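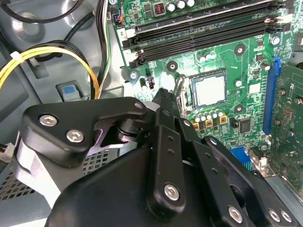
Gripper at the motherboard, desktop case open.

Jorno Festival Records

Data card and README for the results archive of the Jorno Youth Drama Festival

Summary

The Jorno Festival Records bring together entries, adjudication sheets and award results from the youth drama festival held each July at the Jivarar Playhouse in Rarent. The collection contains 800 production records submitted by 52 schools and youth groups. It is intended for researchers in arts education, for teachers planning a festival entry, and for local historians.

The records are maintained by the festival archive. Upendo Kariuki is the responsible editor. Questions of access are handled by Adel Ashour.

Contents

The archive is distributed as two tables and a folder of transcribed documents.

productions.csv – one row per production entered, including withdrawn entries
awards.csv – one row per award given, linked to a production by production_id
sheets/ – transcribed adjudication sheets in plain text, named by production_id

All files use UTF-8 encoding. Fields are separated by commas, and text fields that contain a comma are enclosed in double quotation marks.

Fields in productions.csv

production_id: permanent identifier, never reused
group_name: name of the school or youth group as printed in the program
title: title of the play as printed in the program
author: playwright, or "devised" where the group created the piece itself
age_class: junior, intermediate or senior
running_time: minutes, as recorded by the stage manager
session: afternoon or evening
status: performed, withdrawn or disqualified 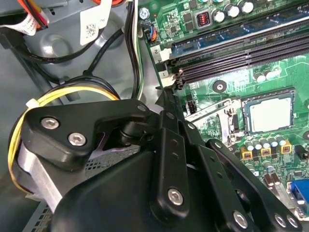 The running_time field is blank for productions whose stage manager's log has been lost. Users should not substitute the time given on the entry form, which was an estimate made months before the performance. Where a group overran its slot and received a penalty, the penalty appears in the adjudication sheet and is already reflected in the total mark.

Awards

The festival gives 9 awards. The Hordiienko Cup, for the best production overall, is open to every age class and is the only award that carries a place at the regional final. The remaining awards cover acting, direction, stage management, set, costume, original writing, ensemble work and technical achievement. An award may be shared. Shared awards have one row for each recipient, and the field "shared" is set to yes.

The name of an award is given in its present form throughout. The name in use at the time is kept in the field "original_name".

Source and preparation

Printed programs and adjudication sheets were supplied by the Playhouse. Typed sheets were transcribed by Asif Soomro and handwritten sheets by Ernő Szalai. Each transcription was then compared with the original by a second reader. Words that could not be read are marked [illegible] and have not been guessed. Spelling in the sheets follows the original, including errors in the names of plays and characters.

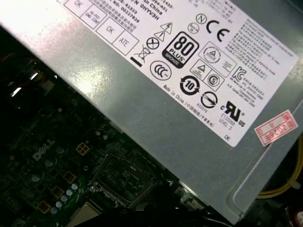 Group names required more editorial work than any other field. Several schools in the Rarent district merged or changed their names, and some entered more than one group in the same year. The archive keeps the printed name and adds a group_id, assigned by Máté Erdős, so that the entries of a single group can be followed over time.

Privacy

Performers under eighteen are not named in the public version. Initials have been removed from the adjudication sheets and replaced by the name of the character played. Former participants who wish to be credited by name, or to have a credit removed, may write to the archive – no proof of a reason is required.

Known limitations

Marks should not be compared between years. Adjudicators changed, and the marking scheme was revised when the ensemble award was introduced. Sheets from Sunday sessions tend to be shorter than the others. Technical notes on lighting and sound are missing for most junior entries.

Use and citation

The records may be used freely for teaching and research. Adjudicators' comments may be quoted in part, with the production_id given. Publication of a complete sheet requires written permission from the archive.

Please cite as: Jorno Festival Records, edited by Upendo Kariuki, Rarent, version 2.

Corrections

Corrections should state the production_id, the field concerned and the source of the new information. Accepted corrections are listed in changes.txt and included in the next version.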